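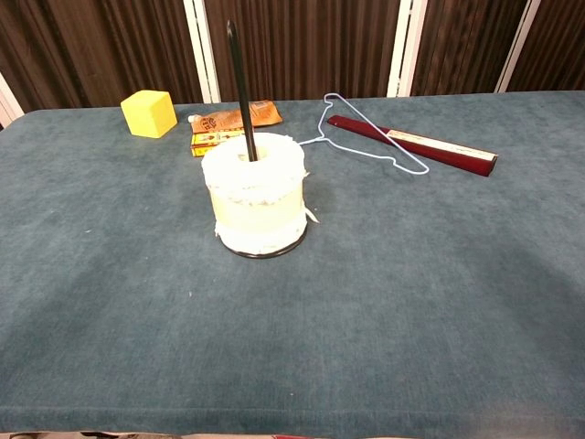
I finally got the feeder arm at Wundivville running the way I wanted, and it only took me most of August! If you're new here, this is the small two-finger arm I set up to pick odd objects off a table and sort them into trays, which sounds easy until you meet the objects. The soft yellow cube is the friendly one, the thing I always start with after a repair, because the foam forgives a bad grip. The blue wire hanger is a different story. It lies so low on the cloth that the fingertips have to come down almost to the fabric, and if the height setting is off by even a hair, the arm either closes on air or plows a wrinkle across the table. And then there's the spool-like cylinder with the long black rod standing up out of it, which I love as a test of the path planning (can the arm get over to the hanger side without clipping the rod?).

So, the repair. The wrist joint had been making a gritty little noise, and after 2,300 picks it started stopping short on the left side. I was sure it was the motor. I had a new one in my cart and everything. Then Wycliffe Athumani came over, put his hand on the housing while I jogged it back and forth, and said "belt." He was right! The teeth were worn on one edge, and the tension screw had backed out far enough that I could turn it with my fingers.

Swapping it went like this: power off, arm parked and propped on a block, four cover screws out, old belt off, new belt on, then snug the tensioner a bit at a time and jog the joint between turns. Mark where the pulley sits before you take anything apart. I didn't, and I spent a whole evening getting my zero back.

After that I redid the table height at 3 spots, front, middle and back, and found the back edge was sitting lower than the front. A shim fixed it. I ran 200 picks with everything out on the cloth and got 89 percent on the hanger alone, up from something I'm too embarrassed to type.

Next up is the cable guide, which rubs on the elbow whenever the arm reaches all the way out. Zerrin Akyol sent me a drawing for a printed clip and I want to try it this weekend, if the printer behaves.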